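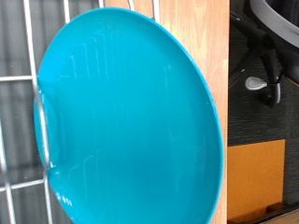

Getting Gray Marks Off Your Dishes

I put up with scuffed plates for years before I tried the paste trick, and now I'm a little obsessed with it! Those gray lines are mostly metal rubbed off your forks and knives, so regular dish soap slides right over them.

Mix 2 spoonfuls of baking soda with just enough water to make it spreadable. Smear it on, go have your coffee, then rub in small circles with a soft cloth (no green scrubby pads, please) and rinse. My neighbor Young-sook Heo uses cream of tartar instead and swears it's quicker, but it costs more and I always need mine for cookies.

Deep scratches won't budge. I've made my peace with those.

Coffee and tea stains get the same paste, only thinner, and I do a whole batch on Tuesday night while the pasta boils.

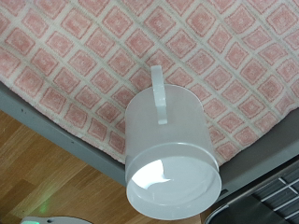
Can I use the paste on plastic cups?
Go ahead, but use your fingertips and hardly any pressure, and try a spot on the bottom first. Plastic dulls fast. For smells, fill the cup with warm water and a splash of white vinegar and leave it overnight.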